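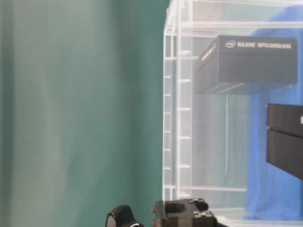

Setting Up the Box-Packing Task

Written for the Irnlow robotics club by Imad Kassab

Our club entry this year is a packing task: the arms pick up black product boxes and place them in a clear storage bin lined with blue cloth. Follow the steps below in order before you record anything. Allow 30 minutes the first time.

What you need

Green cloth for the table
Clear plastic bin with handles at both ends
Blue fabric for the bin floor
Three black product boxes
The Fenunance control laptop

Step 1. Lay the cloth

Cover the whole work surface. Small creases are fine. Pull out any fold tall enough to tip a box.

Step 2. Place the bin

Set the bin toward the back of the table, long sides running left to right. Spread the blue fabric flat across the bottom. If it bunches up, the finger pads catch on it during release.

Step 3. Set out the boxes

Put the boxes in a row in front of the bin, with space between them for the fingers to open.
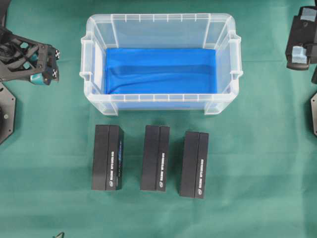
The row doesn't have to be straight. Bilal Haddadin shifts the boxes slightly between runs so the policy doesn't learn one fixed layout, and you should do the same.

Step 4. Home the arms

Open both grippers and run the home command from the Bitar menu. Wait 2 seconds after the arms stop before touching the table.

Step 5. Do a slow pass

Run one pick at reduced speed. Watch the fingertips as they clear the rim of the bin. If they touch it, stop, raise the approach height and try again.

Step 6. Record

Save each run to the Taltham folder, including failed ones. We have nearly 800 so far and need 1,000 by the end of May. Write the layout change in the notes field and shut the arms down from the menu when you finish.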